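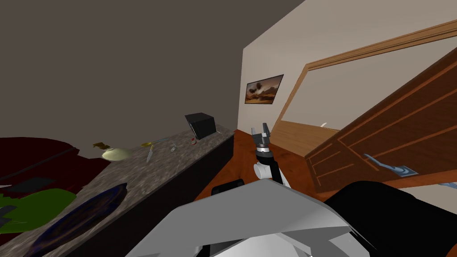
My notes from the Tivness open afternoon ran to nine pages, so forgive me if I wander a little. I went up in December with my old colleague Lionel Mapplebeck, who had promised me good coffee and a look at the kitchen tests they run in simulation before anything is tried on the real floor at Oyelaran.

The coffee was fine. The part I keep telling people about is the fault.

Our host put up the log from a batch of 1396 simulated runs, all the same chore: drive along the counter, pick up a utensil, carry it out through the door. In 52 of them the arm reached its pickup point, closed on nothing, and set off anyway, quite sure it was holding a spoon. The software, which they call Panora, was treating the "close" command as proof of a grip and never checked how far the fingers had traveled. A lovely, simple mistake — and one I have made myself, on a packing line, with real jars.

What worried them more was a smaller group of runs in which the base turned toward the doorway with the arm still raised, and the gripper clipped the door frame. No harm done in software, of course, but Lionel asked the question we were all thinking: what if someone had been coming through the other way?

The fix has two parts. Finger width is now read before the base may move, and the arm has to be tucked before any turn near a door. They reran 110 of the runs while we had our sandwiches. Two still stopped short of the door and sat there, waiting for a tuck signal that came late. Our host wrote those up on the board and said Heteo would get them next, as the base controller is theirs.

I stayed 50 minutes longer than I meant to and missed my bus.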